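Recovering from a Protective Stop During Memory Module Handling
Plunedov cell notes, revised 2022-02-25

These steps cover one fault on the Plunedov disassembly cell: the arm goes into a protective stop while the gripper is at a memory module, either at the fixture board or inside the case. The usual cause is a finger pressing on the top of a clip or slot latch. Restarting without clearing the contact has bent a clip and, in June, cracked a module.

Before you start

Press the emergency stop on the pendant. A protective stop holds the arm but leaves the program loaded, and a stray tap on Continue will move it. Keep your hands away from the fingers until the button is latched.

Fault at the fixture board

1. Write down the joint and force values from the log screen.
2. Look at the gap between the fingers. It should line up with the edge of the module. In the view from the wrist camera, the gap sits directly below the module.
3. If the gap is off to one side, do not open the gripper yet. An outer linkage can push on the neighboring holder as it spreads.
4. Release the emergency stop, re-enable the arm at 2 percent speed, and back straight out along the tool axis for 50 mm.
5. Open the gripper and check the clips at both ends of the module.

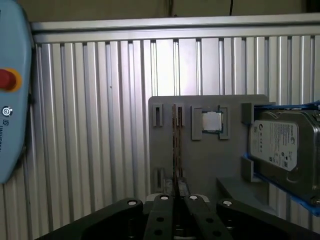

Motaung wrote that step 4 failed on their cell at Plurnley: the tool axis had been redefined after a gripper change, and the arm moved sideways into the holder. Check the active tool frame before backing out. The Cesden gripper profile must be selected – the default profile is rotated 90 degrees.

Fault inside the case

The same rules apply, with less room. The tower lies on its side with the panel off, and the arm comes in from above. Retract vertically until the gripper is clear of the case walls and the power supply. Watch the arm cable during the whole move. If it catches on the case, stop and free it by hand with the emergency stop latched.

Check the slot latches before the next attempt. A latch that is partly closed will raise the insertion force and trip the stop again. Set the force limit back to 22 N if anyone has changed it.

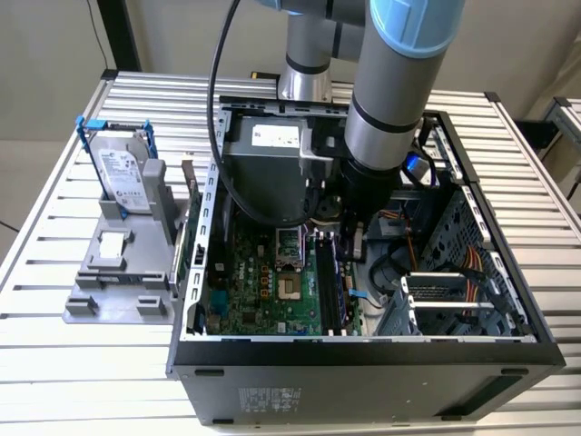
Can I raise the force limit to get through one stubborn module?
Leave it at the set value. A module that needs more force is either misaligned or blocked by a latch, and a higher limit moves the damage to the slot. Remove it by hand and log the case number.

Returning to automatic

Home the arm, run one cycle at reduced speed with no module in the gripper, then run one cycle with a scrap module. If the stop comes back at the same position, re-teach the approach point before using the cell.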